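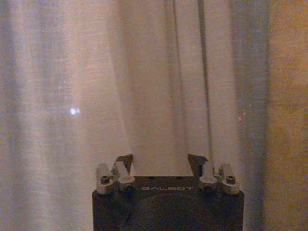 My grandmother believed that a house ought to go to bed before the people in it did, and I have come around to her way of thinking rather late in life. She meant that the light should go first, a room at a time, so that by the time you climbed the stairs your eyes had already had half an hour's practice at being closed. I think of her whenever I see a pale, sheer curtain in a dim room, the sort of thing she hung in every window she ever owned, heavy drapes being (in her opinion) for hotels and for people with something to hide. She wanted to know what the evening was doing out there, even if she only knew it softly.

I grew up in Ziststead, where the evenings are long in summer and arrive with almost no warning by November, and I have spent the last year trying to get dusk back into my own home. It had gone missing somewhere. We had ten recessed lights in the kitchen ceiling alone, all on one switch, and from supper until bedtime the place was lit like a pharmacy. I slept badly and blamed the mattress, then the coffee, then the cat, a large gray animal called Neko who has never once been sorry for anything.

So in September I started turning things off. At 7 o'clock the ceiling lights went out, and we made do with a lamp on the counter and another by the stairs. For the first week everyone complained and bumped into the dog gate. My daughter did her homework under a desk lamp and told me it was like living in a submarine. By the second week she was drawing the circle of lamplight in the margins of her notebook, and by the third she had stopped reaching for the switch -- I noticed, and had the good sense to keep quiet.

What surprised me most was how much talking went on. There is something about a room you can't quite see the corners of that makes people stay in it. We lingered over dishes. We told the old story about the ferry and the wedding cake, and then we told it again with the parts we usually leave out. My neighbors across Eton Street came over one evening for a slice of pie and were still on the porch around 10, wrapped in our blankets, arguing happily about whether fireflies used to be brighter.

I did buy one new thing, a secondhand brass lamp from the Arnaud shop down by the depot, for 18 dollars, with a shade the color of weak tea. It leans a little. I've put it on the landing where my grandmother would have put it, and it's the last one off at night, after the cat has been let in and the back door checked twice.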